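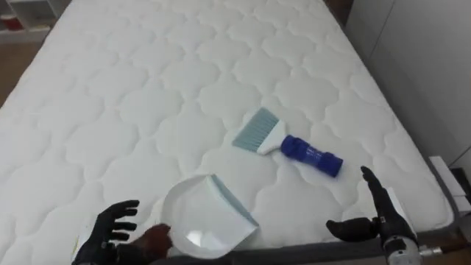

I want to defend a habit which my friends find strange: I clean my mattress with a hand brush and a dustpan. I do it before every change of sheets, and I do it slowly.

When I moved to Cladenham, my neighbor Dinesh Akanda told me to buy a vacuum with a special mattress head. He paid a lot for his. It has 17 parts in the box and I think he uses 2 of them. It is also so loud that he cannot use it after his baby goes to sleep, so in the end his mattress is cleaned maybe in February and then again when guests come.

My brush hangs on a nail by the door. A quilted mattress has many small valleys between the puffed parts, and crumbs, hair and sand like to stay there. With soft bristles I can follow each line of stitching and feel where I am. I start at the pillow end and go down, then I hold the dustpan flat against the fabric and sweep toward it.

I must admit that a brush does not take out the fine dust which lives deep inside. For this Dinesh is right, and two times a year I borrow his machine. Also, the brush for the bed must never touch the floor. I keep another one for the kitchen, in a different color, so my family cannot mix them.

But for ordinary weeks I believe we buy too much equipment for small dirt. A tool that is easy to take in the hand is used more often.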